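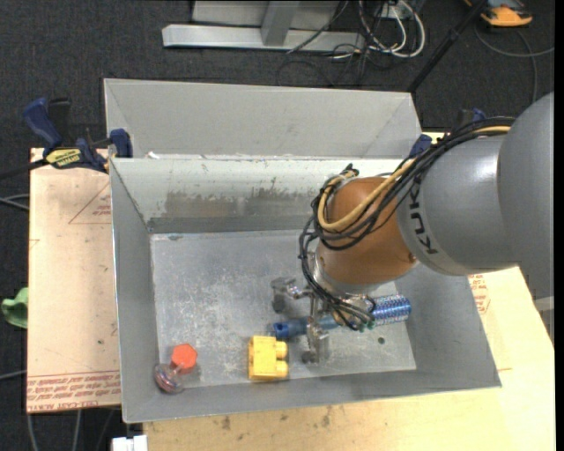 Scuffed metal bin, a blue and silver thing and a few other bits in the bottom.

17/08/2019

ok thread on the new trash rules in Coruvbridge bc my phone has not stopped since breakfast. Read the whole packet so you don't have to. 1/

Pickup moves to every other week. Starts in March. Odd side of the street one week, even side the next. Corner lots go by whatever street is on your mailbox, not the one your driveway is on. 2/

Yes that means my neighbor across the road and me are on different weeks forever. No I don't know what happens on Nevwood Lane where the numbers go odd odd even odd. Asked. Was told "we're looking at it" 3/

Recycling stays weekly. Glass does NOT go in curbside anymore. Glass goes to the drop-off on Akgül Street, behind the old tire place. Gate closes at 6 and they mean 6, I've sat there with a trunk full of jars watching the guy lock up 4/

Cost. Current bill for my house is going up $5.00 a month. Bag tags for overflow are going to be sold in rolls, not singles, which is dumb for anyone who goes over like twice a year. Split a roll with somebody 5/

Number that keeps getting passed around is 2,941. That's households on the route. Not complaints. Saw it on a flyer as complaints and no, page 4 of the packet, households. Complaints logged was 635 and a lot of those were missed pickups during the ice 6/

Bins. Brastus makes the new carts, town is handing out one per address. If you want the small one you have to ask BEFORE the delivery, there's only 500 of the small size ordered. Form is at the clerks window and also online but the online one timed out on me 3 times 7/

Can you keep your own can? Only for yard waste. Has to have handles and no lid attached with a cord. Metal is fine. My dad's old one qualifies, I'm weirdly happy 8/

Food waste: pilot is 100 homes, sign up is a lottery. I put my name in. If I get it I will post way too much about it, fair warning 9/

Stuff I still can't find an answer on:
apartments over the stores on the main drag
who plows the pad where the drop-off glass thing sits
whether the holiday weeks slide a day or skip completley 10/

If it skips, that's a month of trash in my garage in some cases. With the every other week thing. Please somebody else email them too, they reply faster when it's more than just me 11/

Correction to 4, gate closes at 6 weekdays, noon Saturdays. So today is already done if you were about to load the car. Sorry 12/

Someone asked re: couches. Same as before, call ahead, one large item per pickup, mattress has to be bagged. Bags are at the hardware store next to the paint, not by teh trash bags 13/

Going to mow before it rains. Will add the apartment answer here when I get it 14/14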